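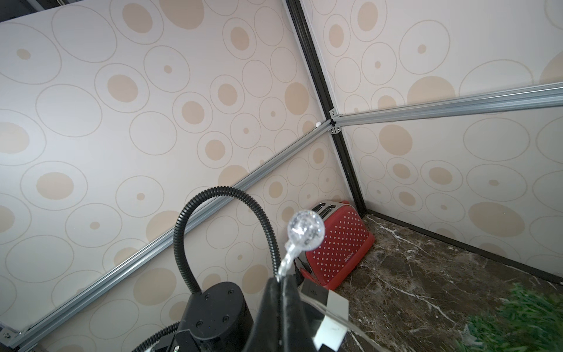
I've been keeping a bird list since I was a kid, and last July I stopped. I'd been stuck on 147 for the county for ages, and a rarity turned up at Sonden, on the far side of the marsh. I drove over before breakfast, stood in a line of people with better scopes than mine, got a brown shape behind some reeds for maybe two seconds, and went home with number 148. I couldn't have told you what it sounded like or how it flew!

So I want to argue for the dull local patch. Mine is Erdem Pond, which is two fields and a ditch behind the feed store, and most mornings it's the same mallards and the same grumpy heron. But I know that heron now. I know which post it likes, and I know the red-winged blackbirds come back to the north end first (the cattails are thicker there, I think, though a friend at the bird club swears it's the mud).

People tell me the chase gets folks outdoors, and sure, I've met lovely people in parking lots. I just think we've let the number run the hobby. The Flakia forum had 951 posts on one lost gull last winter, and hardly anybody mentioned that the starlings at Pruton Bridge are way down. I remember that roost blacking out the sky – you had to cover your coffee.

Common birds need somebody watching them too. Pick a ditch near your house and go twice a week, even when it's raining. I'm off to mine now, and I've left the list in the drawer.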